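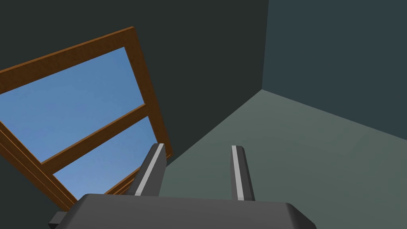
*Simulated gripper view, window side of the practice room.*

# Automation in the Uststead workshop: questions from staff

Updated in May by Seon-mi Wi, workshop operations. The answers cover the handling arm that Janisura is bringing into the Uststead ceramics workshop. Until the arm is installed, all of its work is being done in simulation.

## Is anyone losing their job?

No. The 14 people in finishing and glazing keep their positions and their grade. Two open posts in materials handling will be filled as arm operator posts instead, and current staff can apply first.

## What will the arm do?

Fetching and returning. It will bring hand tools to the benches, take them back at the end of a job, and move empty trays between the benches and the drying room. It will not trim, carve, glaze, or load a kiln.

## Why start in simulation?

We can change the room without stopping work. The simulated rooms are kept plain, with bare walls and an open floor, and more is added once the basic moves are reliable. The arm at Altton went straight onto the floor and lost most of its first month to layout changes. We would like to avoid that.

## Which tools come first?

Seo-ah Son drew up the tool list with the finishing team, and it has 18 entries. Long-handled tools are near the top because they get carried back and forth the most. A thin tool is harder for the arm than a heavy one, and the approach matters a lot. In the view above this answer's practice notes, a tool with a brown handle and a bent wire loop hangs over the open fingers, and the loop is the part we don't want gripped. The rule we have set is handle only. If the arm can't reach the handle, it should stop and call an operator.
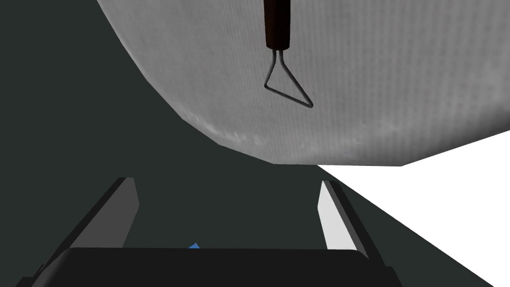
Operators will spend part of each shift reviewing gripper views on the screen by the glaze store. The job is to check the approach before a new move is approved. With the loop tool, the fingers are still wide apart and the wire is the nearest part of the tool to them, so a reviewer would want to see how the arm plans to get up to the handle. Mark a view like that "hold" and add a note. You do not need to write any code.

## How much training is there?

Operators get 11 hours, spread over three weeks and paid at the normal rate. Everyone else gets a one-hour session on stopping the arm, working near it, and reporting a problem.

## Will it track how fast I work?

No. The arm logs its own moves, faults, and stops. Those logs are not linked to staff names and are not used in reviews. If that were ever going to change, it would have to go through the staff forum first.

## Can I still get my own tools?

Yes. Personal tools stay in your drawer and the arm has no access to the drawers. Shared tools can be taken from the rack by hand at any time. Please put them back in the same slot.

## What if it gets in my way?

Press the stop bar on your bench. You don't need permission and you won't be asked to justify it. An operator has to restart the arm in person.

## Who do I ask about shifts?

Seon-mi Wi for shifts and operator posts, Seo-ah Son for anything about tools or the rack. Faults with the simulation screen go to the Han support desk, extension 3.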